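Print this message | E-mail this message

List: Huteo Herbal & Vapor
Subject: Re: dry herb vaporizers for a beginner - flavor or convenience?
From: Marisa Cirillo

Hi Tullio and everyone,

I've been waiting for somebody to ask this so I could go on at length! Your message first, for the digest readers:

> From: Tullio Marras
>
> I have been drinking chamomile and lemon balm tea for years to wind
> down in the evening and I'd like to try a dry herb vaporizer. I am not
> after anything strong. My brother-in-law swears by his Plullus, which
> is a little pen-shaped thing, but I've also been looking at the
> Werkoseo desktop with the glass stem. I'm on the fence between the 2.
>
> Does one taste better than the other? And what temperature do people
> use for lavender? Every chart I find says something different. I don't
> want to burn it.
>
> Tullio

OK, so I've owned both. The Plullus was my first and I carried it everywhere for a whole winter. It heats up while you're looking for your slippers, it fits in a shirt pocket, and if you're taking a walk after supper it's the one you want. Flavor is decent for the first few draws and then goes a bit toasty, at least on mine. The chamber is small, so you'll be refilling it if you're sharing.

The Werkoseo is a different animal. You have to plug it in and wait, and it's going to live on a table, but oh, the flavor! The first time I ran plain lavender buds through it I called my sister into the room. It was like sticking your face in the plant. The glass stem makes all the difference as far as I'm concerned. You can rinse it, you can see when it needs rinsing, and it never picks up that plastic taste.

Temperatures: I keep a notebook (of course I do) and this is what works for me, all in Celsius the way the Werkoseo dial shows it. Lavender at 115, and then I nudge it up a little toward the end if there's still scent coming off. Chamomile wants more heat than that. I never take any of the gentle herbs up to 206, where the dial tops out on my unit - that's where everything starts tasting like popcorn. If your charts disagree, start low and go up in small steps. You can always add heat and you can't un-scorch a bowl.

Grind matters more than people think. Medium, fluffy, and don't pack it down with your thumb. My first month I was tamping it like a pipe and wondering why I got nothing. Lavender buds I don't grind at all, I rub them between my palms over a saucer (your hands smell wonderful afterward, so do it right before company comes).

Buy your herbs from somebody who sells them for people and not for potpourri. The sachet stuff can have fragrance oil on it and you do not want to breathe that. Ask if it's food grade. And if you have asthma or you take anything regularly, please check with your doctor first - I did, and she had questions I hadn't thought of. Some days my throat just says no and I go back to tea.

Cleaning: alcohol on a cotton swab, let it air out completely, then run it empty once. For the Plullus, pull the screen out every week or it clogs. I let mine go until November last year and had to pry it out with a pin.

For what it's worth, I found a Werkoseo refurbished for 40 dollars with the stem included, so keep an eye on the swap page before you pay full price. And if you're ever near my end of town you're welcome to come try mine before deciding. I have a jar of spearmint from the garden that needs using up!

Marisa

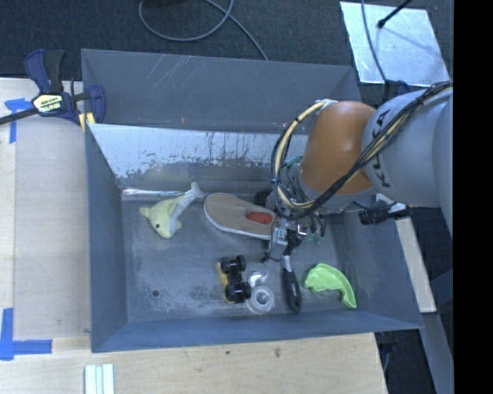 Dolphin in the big metal bin.

Next in thread | Previous in thread

Comments (3)

tmarras: Thank you Marisa, this is more than I hoped for. Leaning toward the Werkoseo now. Is the stem a standard size if I break it? I will break it.

gardenpipe: Agree on not packing it. I'd go a touch warmer than Marisa on the lavender but my unit reads low. Also try a pinch of dried rose petal mixed in, really nice.

Marisa C.: Tullio, mine is not a standard size, so order a spare when you get it. And gardenpipe, rose petal!! Trying that tonight. Do you leave the petals whole?

Contact the list owner | Copyright Huteo Herbal & Vapor list, messages belong to their authors | Back to top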